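**Members' visit to the Todmont open day, November 2025**

Eleven of the places on our visit list were taken up in the end, and we went over to Todmont by the early train. The open day was put on by Ultico, who make control software for household robots and rent part of the ground floor there. Weronika Zawadzka met us at the door and took us through. She runs the testing side and did most of the talking, with Guoqing Qian answering the harder questions.

Tea came first, then a short talk. The robot they are working with is called Zorkum. It has two arms and moves on wheels. Each hand is a gripper with two fingers, which open and close on whatever is between them. There is a camera at the head and a smaller one down near the gripper, and the two views are recorded together. The software uses the head view to work out where to go and the lower view for the last part of the reach, when the arm is likely to be in the way of the first camera.

Weronika explained that most of their early work was done in a bare test room with a table and a set of plain blocks. The robot became good at blocks. When they moved it to an ordinary home it did badly, and they spent most of last winter finding out why. Part of the trouble was the floor. Shiny floors throw back light from windows and lamps, and the software was reading bright patches as things to steer round. Patterned stone caused its own problems, as a dark streak can look very much like a cable or a sock. The other part was plain household clutter, which the test room did not have.

Since then they have done as much as they can in lived-in rooms. Householders sign up through a local scheme, and the one rule is that they do not tidy up beforehand. Krystyna Kaczorowski looks after that side of things. She told us that people find the rule hard to follow, and that she has twice had to ask for things to be brought back out of a cupboard.

The tasks are simple to describe. The robot has to cross a room without touching the furniture, find a named object, pick it up and bring it to a set place. A run is 5 minutes at most and is stopped if the robot touches anything it should not. The team had logged 1735 runs by the time of our visit, and they want 3000 before they change anything large in the software. Guoqing was asked why they needed so many. He said the first 1000 had mainly taught them which of their own measurements were wrong.

We then watched a demonstration. They had laid out one end of the hall with a sofa, a low table, some shoes and a laundry basket. Zorkum was asked to fetch a cloth from the floor beside the sofa. It went slowly, slower than most of us had expected, and stopped twice on the way. On the first try it closed its fingers short of the cloth and had to open them and go again. On the second it had hold of a corner, lifted it and carried it to the table. The whole thing took a little under four minutes. Mieczysław Lis timed it on his watch and said he could have done it in six seconds, which Weronika agreed was fair.

The second try was with one of the shoes, and this did not come off. The gripper knocked the shoe on to its side and the run was stopped. They left it at that and did not try again, as the battery was due for a change.

After the demonstration we were taken to a row of screens to look at recordings made in homes. For many of us this was the most useful half hour of the day. You see the room from the robot's side, at its height and with its own fingers in view, and it becomes clear how much there is to sort out before anything can be picked up.

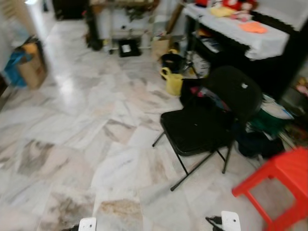
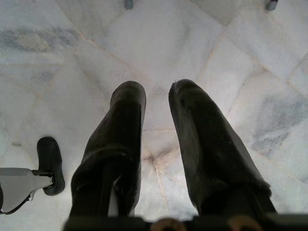
Rosimeire Coutinho asked about privacy, and it was a good question to raise. Krystyna said that householders see every recording before it is kept and can have any of it removed. Faces, post and family photographs are blurred by hand. Recordings are stored on machines in the building, and visitors are shown only those where the household has agreed to it.

There were several questions about cost. Ultico would not give a price, as they do not sell a robot and do not plan to. Their aim is to supply the software to firms that do. Guoqing thought that a machine able to pick up after a family without being watched was still some years off. He was more hopeful about fetching single items for people who have trouble bending, and they have begun talks with a care provider, Lý, about a small trial. Nothing has been signed yet.

Lunch was sandwiches in the upstairs room, and a few members stayed on afterwards to try the hand controls. These are a pair of handles with triggers, used to steer the arms when the team want to show the robot how a task is done. Rosimeire managed to pick up a sponge. Mieczysław did not, though he had several goes.

Some practical points for anyone thinking of going. The entrance is at the side of the building, up a ramp, and the sign is easy to miss. The hall is cold, so keep your coat with you. There is a lift to the upstairs room. Photographs are allowed in the hall but not at the screens.

Ultico are holding a second open day in December and have offered us another set of places. Those who missed out this time will be given first choice. Please give your name to Rosimeire at the next meeting, and say whether you will need a lift from the station.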